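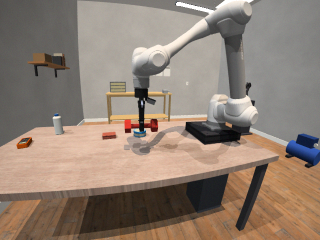

Reporting a missing person: notes for session 6

Hello all. These are the notes I promised, typed up from my own scribbles, so forgive the odd leap. If you missed the session, read them alongside the two cuttings in the course pack (the Drimthorpe one and the short broadcast script). Kwan-ho Wei came in for the second half and I've folded his comments in where I could read my handwriting.

Where we started

We began with the first report, the one you write when a person has been missing for a few hours or a day and the police have put out an appeal. Most of you have already written one of these and most of you wrote it too long. I did too at your age! My first effort, for a weekly paper, ran to three columns and managed to leave out what the man was wearing.

An early appeal needs name, age, where and when the person was last seen, a description, clothing, and a number to ring. Put the number in the text as well as in the box at the bottom, as boxes get lost when a story is shared. Check the spelling of the name with the police and then, if you can do it decently, with the family. The press office sometimes has it wrong.

The Drimthorpe exercise

You'll remember the set-up. A woman called Annamalai, aged 36, leaves a friend's flat at 8 in the evening and doesn't get home. You had the police release, a post from her cousin, and a neighbour who was very keen to talk. You had 142 words to play with.

A few things came up again and again in your drafts:

"Vanished." Please don't. It belongs on a paperback. She was last seen, or has not been seen since, and both of those are things you know.

The neighbour. Nearly everyone used his line about shouting in the street. He didn't see who was shouting, he wasn't sure which night it was, and he gave it to you over a garden wall. I'd ring the police with it and ask whether they're aware of it, and I'd keep it out of the copy until I knew more. Several of you put it in the second paragraph.

The cousin's post. It was public, yes. It was also written by someone frightened, at two in the morning, and it mentioned a health problem that the police had left out of their release. Valdis Avotiņš's draft dealt with this best, I thought - he paraphrased the plea for her to get in touch, left the health part alone and put a note to the desk explaining why. Notes to the desk are good. I like notes to the desk.

When the story changes

Then we did the hard bit, which is what happens when a body is found. The police will often say that a body has been found and that the family of the missing person has been told. That isn't the same as saying who it is. Formal identification can take days, sometimes longer, and until it's done your copy has to carry the gap: "Formal identification has yet to take place." I know it reads stiffly. Leave it in.

The same goes for cause of death. "Unexplained" is a police word with a fairly plain meaning: they don't yet know. It doesn't mean suspicious, and "not being treated as suspicious" doesn't mean you may start guessing in the other direction. Kwan-ho told us about a paper he worked on that had "suspicious" in the headline and "unexplained" in the text, and the family rang the newsdesk before the editor had finished his tea. He took that call, and he still winces.

If there's any chance it was suicide, keep the method out, keep the exact spot out, and add the helpline details. Go and read the guidance properly - it's in the pack after the Pasetti chapter - and don't rely on my summary of it.

Somebody asked what to do if a councillor or an MP confirms the name before the police do. Good question, and we ran out of time for it. My view is that you attribute it clearly, you ring the police to say you have it, and you ask the politician directly whether the family has agreed. If they hesitate, hold it for an hour.

For next time

Rewrite your Drimthorpe piece as a second-day story, using the new police statement on the Mumari page of the course site. Same length as before. Bring a printed copy, double spaced, and a list of every call you'd make before filing, in the order you'd make them. We'll swap in pairs and start with the headlines.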